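Search the list archive Search

Subject: Re: Sorting the shared cupboard -- the "everything on the table" method

List: Catside kitchen and common room
January 2025

On the sorting plan, the earlier message said:

> Hi all,
>
> Before we put anything back in the cupboard I'd like us to try the
> method from the Furnwood newsletter. You take every last thing out
> and spread it on one table, with space between the pieces, and you
> don't decide anything until it's all in view. Then each thing gets
> a home or goes. Furnwood says their building did the lot in
> 33 minutes and hasn't had a mess since November.
>
> I've put the woven divider up at the table so it can be left
> set out and won't bother people in the rest of the room. If you
> have views on the method, please send them to the list and don't
> leave notes on the fridge.

I have views, so they're coming to the list as asked.

I don't believe the 33 minutes. I've cleaned out enough cupboards in my life to know that the taking out is the quick part. The slow part is standing there with a half-used something in your hand, trying to remember whether you like it. I'd also like to know who at Furnwood was holding the watch, and whether they stopped it before or after the trip to the bins.

I don't much believe in the "since November" part either. We did a big sort ourselves when we bought the Restik tubs. Lovely tubs. Within 3 weeks they were full of rubber bands and soy sauce, and the lids had gone wherever lids go.

Still, fair is fair, and I'll take the method on its own terms. My colour-coded labels weren't a triumph either. So I've gone through it as written and put down what I think under each step.

1. Spread it out, with space between the pieces.

No quarrel with this one, except that it flatters you. Set a kettle well off by itself on a blue-green surface and it looks like something you'd pay money for. Put the same kettle behind a stack of plates and it's a nuisance. The snack bag, the marker and the green sachets all look quite reasonable with some room around them too, and I doubt that any of them will look so reasonable once they're back on a shelf. 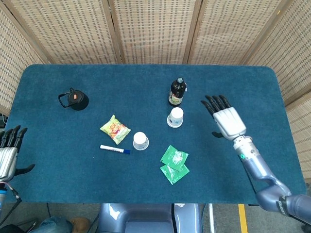
2. Group like with like.

I'd have thought the two paper cups were the easy ones. They're both upside down, they match, put them together. Fine, but where? We have a shelf for mugs and a drawer for picnic things, and I can argue for either. The method says "a home will suggest itself". It hasn't suggested itself to me.

The marker is worse. A whiteboard marker is not kitchen gear by any stretch, and yet every time one goes back to the whiteboard it's in the kitchen again by the next meal. I'd say give it a spot in the cupboard and stop fighting. Somebody will tell me that defeats the purpose.

As for the brown bottle with the white cap, my rule would be that whoever knows what it is gets to choose its shelf. If that's you, please write to the list. I'm not putting it beside the tea on a guess.

3. Decide, and decide once.

My main objection sits here. "Decide once" works in a house with one person in it. We have 18 people with a key to this kitchen and I'd bet on at least that many opinions about where a kettle goes. I like it on the left of the bench, near the power point. The last time I put it there it was moved to the windowsill before I'd finished my tea.

The newsletter also wants small flat things, sachets and the like, to stand upright in a narrow box "so they can be browsed". I've tried browsing sachets. They slump. If we must have a box, the Matsuda one from the old stationery drawer is the right width and costs us nothing, so please don't let anyone order a new one.

What I'd suggest instead, for what it's worth:

-- Leave the divider where it is. It's the one part of this I'd keep without argument. I can eat lunch on the other side of it and not feel I should be helping.

-- Put the kettle back first. It gets used all day and doesn't need a theory.

-- Give everything else until the end of the month for someone to say "that goes there". If no one speaks up for a thing, it goes in the giveaway box by the door.

-- Skip the labels this time. I'm saying that as the person who made the last lot.

If it's all still tidy when the next Furnwood newsletter comes around, I'll say so on this list and wash up for a week. In the meantime, could whoever has the key to the top cupboard please put it back on the hook? I can't get at the spare tea towels.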